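Report on the Visit to the Drinwood Technical Institute Student Robotics Day

June 2019

Seven members of the Beyene District Schools technology group attended the annual Robotics Day at Drinwood Technical Institute. The purpose of the visit was to see how a two-year program in automation is taught at close range, and to judge whether parts of it could be offered to our own students in their final year. The group was received by Bezawit Mersha, head of the automation program, and was joined for the afternoon by Mitiku Kumsa, who supervises the student project course.

The program at a glance

The automation program admits 40 students each year. The first year is given to electrical work, basic programming, mechanical drawing and workshop safety. In the second year students join project teams and remain in them until they complete the course. Ms. Mersha explained that the teams are formed by the staff and that students may request a topic but not their teammates. She considers this one of the more useful decisions the program has made, although she acknowledged that it is unpopular every fall.

Teaching takes place in a former textile building on the north side of the campus. The ground floor holds the machine shop and a parts store. The project rooms are on the upper floor, along a single corridor, and each team keeps the same room for the full year. Our group noted that the corridor is narrow and that the elevator is small, which would matter for any school planning to bring a full class.

Morning session

The morning opened with a short address in the lecture hall, followed by the line-following contest for first-year students. Each team had built its vehicle from the same box of parts. The course was laid out on the floor of the hall and included two crossings and a ramp. Teams were allowed three runs, with the best time recorded. Several vehicles left the line at the second crossing, and the students were given time between runs to adjust their programs. Judges asked every team to explain one change it had made and the result it expected.

This last requirement drew favorable comment from our members. At our own fair the judging rests almost entirely on the finished machine, and a student who has understood a failure receives little credit for it. The score sheet used at Drinwood gives a quarter of the points to the explanation. Ms. Mersha has agreed to send us a copy.

After the contest the group was shown the machine shop, where second-year students were cutting brackets for a sorting conveyor. Supervision appeared to be close and orderly. Students sign a logbook before using any powered tool, and the entry is signed again by an instructor when the work is finished.

The Sitik project

The greater part of the afternoon was spent with the team responsible for Sitik, a project on the handling of clothing by robot arm. Mr. Kumsa introduced the subject by noting that most classroom robots are taught to move blocks, cups and other objects that keep their shape. A shirt does not keep its shape, and a program that has learned where the sleeve was a moment ago may be of no help once the shirt has been lifted.

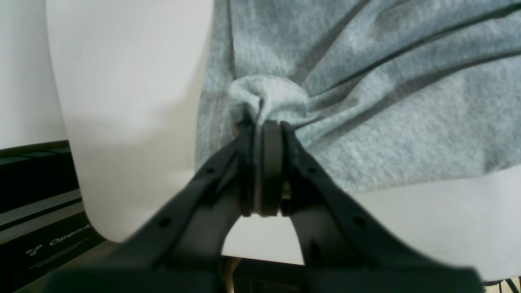
The team has divided the task into stages: finding an edge or a fold, closing the gripper on it, lifting, and laying the cloth down again in the intended place. Each stage is scored separately. During the spring term the students recorded 136 trials in which a person guided the arm by hand or by remote control, and these recordings are being used to train the control program. Every trial is entered in a shared log with the type of garment, the starting position and the name of the student operating the arm.

Mr. Kumsa was frank about the difficulties. Thin knit fabrics tend to bunch between the fingers, so that the arm takes hold of more cloth than intended. Thick seams have the opposite effect and can slip free. The students have tried several pad materials and closing speeds, and have found that a change which helps with one garment often makes another harder. Lighting was also raised. White and light gray fabrics on a white surface are not easily told apart by the cameras, and the team expects to repeat a portion of the trials in August with the window blinds closed.

Members of our group were invited to operate the arm under supervision. Sessions lasted up to 10 minutes each. Those who took part reported that judging depth was the hardest part of the exercise, and that folding a sleeve was a good deal slower than they had supposed - a point the students seemed pleased to hear.

Questions and discussion

The visit closed with a discussion in the staff room. The main points were as follows.

Cost. The arms are the largest expense and are shared between project teams on a weekly schedule. Ms. Mersha advised against buying an arm before a school has a teacher with time set aside to maintain it.

Partners. The institute works with Grindow, a regional laundry and linen service, which donates worn garments for the trials and hosts student placements. The company has no say in grading.

Assessment. Team members receive individual grades based on a notebook, an oral review and a written report. The performance of the robot itself carries little weight.

Entry requirements. No previous programming is required. Staff have found that students with workshop experience generally do as well as those who arrive with programming skills, and in some teams better.

Recommendations

The group recommends that 3 places be requested for Beyene students at the institute's summer short course, on a trial basis. It further recommends that the revised score sheet be adopted for our own fair, subject to the approval of the science departments, and that a return visit be arranged for teachers who were unable to attend.

Members wishing to consult the course outline and the workshop safety rules may request them from the district technology office. Travel claims for the visit should be submitted on the usual form before the end of term.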